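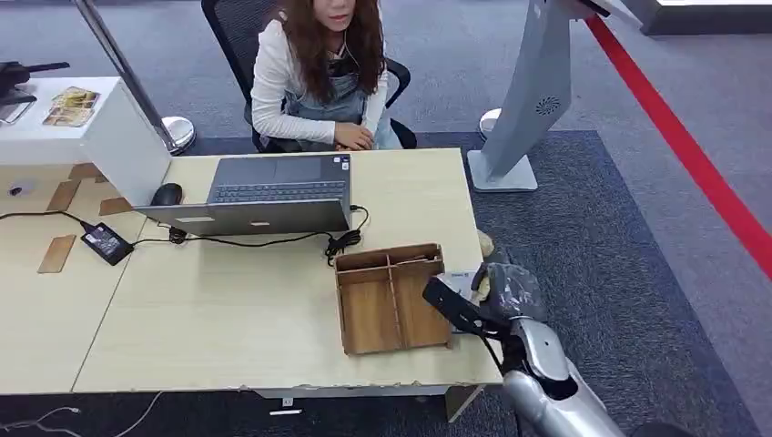
Section 4: Setting up your workstation account and voicemail

4.1 Before you start

This section applies to all staff at the Mudgway and Grudbridge offices who have been given a Hillitz telephone account. Staff at other sites should follow the separate guide issued by their own office.

You will need:

Your staff number
The temporary PIN from your welcome letter
A computer connected to the office network
A headset or earphones

The temporary PIN stops working at midnight on the second working day after the letter is issued. If yours has run out, ask the Telephone Desk for a new one on extension 189.

4.2 Signing in for the first time

1. Open the Hillitz program from the Start menu. The first launch may take up to 2 minutes.
2. Type your staff number in the upper box, without spaces or leading zeros.
3. Type your temporary PIN in the lower box and select Continue.
4. Choose a new PIN of six digits. Repeated digits and simple runs, such as 123456, will be refused.
5. Enter the new PIN a second time and select Save.
6. Close the program and open it again. Sign in with the new PIN.

Caution: Three wrong attempts will lock the account. A locked account can be opened only by the Telephone Desk, and you will be asked to show your staff pass.

4.3 Checking sound

1. Plug in your headset before opening the Sound page. A headset connected afterwards may not be listed.
2. Go to Settings, then Sound.
3. Select the same device under Speaker and under Microphone.
4. Select Test. A short tone is played, after which you have five seconds to speak. Your words are then played back.
5. If the playback is faint, raise the Microphone slider one step at a time and repeat the test. The slider should not be set to 100, as callers will hear a hiss.

Note: The Brunen wall telephones in the meeting rooms keep their own sound settings and are not affected by changes made here.

4.4 Recording your greeting

1. Dial 3,004 from the on-screen keypad, leaving out the comma.
2. Enter your PIN, followed by the hash key.
3. Press 2 for greetings.
4. After the tone, give your name, your department and the hours at which you can be reached.
5. Press the hash key to stop. The greeting is read back to you.
6. Press 1 to keep it or 2 to record again.

Greetings must not include home addresses or personal mobile numbers. A separate absence greeting should be recorded before any leave of more than one working day. It is stored under option 3 of the same menu and must be switched off by hand on your return.

4.5 Sending calls to a colleague

1. Go to Settings, then Call Sending.
2. Type your colleague's extension and select Check. Their name should appear.
3. Choose All Calls or Unanswered Calls.
4. Select Save. A green arrow is shown beside your name while the setting is in force.

Note: Obtain your colleague's agreement first. Calls cannot be sent on to outside numbers without written approval from Seung-woo Geum, Office Services.

4.6 Changes to this section

Steps 4.4 and 4.5 were revised on 6 May 2024 and replace the sheet handed out in February. Corrections should be sent to Kyung-hwa Baek at the Grudbridge office, quoting the step number.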